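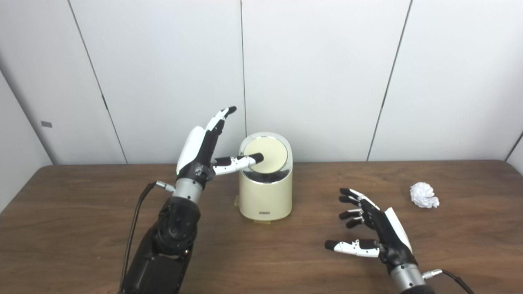

The brochure for Bendside promises that a family will "come back to itself" in five nights, and I read that line aloud to my husband, who asked where we had been. We went anyway, with two kids, a cooler and a low opinion of brochures. The first rule of the place is that you pack light and throw away little, and the packing list gives a whole paragraph to trash. A small can with a lid, something like the cream-colored one with the pale-yellow top, is supposed to be all a family of four needs for a day. We filled ours before lunch, mostly with the wrappers of snacks we had bought so the kids would survive the drive to a place with no snacks.

The idea comes from Bjartur Laxdal, who opened the first cabins at Skarska and has since been telling parents that vacations fail because they are too full. He may be right. I notice, though, that his version of empty costs 194 dollars a night, and that the night we left most of our stuff in the car was also the night my son needed all of it.

There is no TV. There is a shelf of board games, one of them in Danish, and a laminated card suggesting that boredom is "a door." My daughter read the card, tried the door, and found it led to her brother. They fought until 8:30. Then they slept, sideways, with their feet touching, and I'll admit I stood there longer than I needed to.

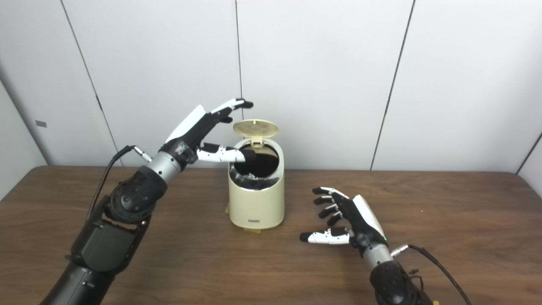

*The cream-colored bin, on a wooden tabletop with white paneling behind it.*

Birthe Briem runs the front desk and seems less sold on the philosophy than her boss. I asked her whether families leave happier.

"They leave rested, some of them," she said. "Happier, I don't ask. They fill out a form."

The form is where the numbers come from. Bendside says 182 families gave last season top marks for "togetherness." It's handed to you at checkout, with your car running and the staff watching - I gave top marks too. I would have signed anything to get to the diner in Kadine before the breakfast menu ended.

We had pancakes. The kids drew on the placemats and nobody argued for most of an hour, in a booth with a ripped seat, under a television showing golf. My husband has already asked about going back in November, when the rates drop. I told him I'd think about it, and I've been looking at motels.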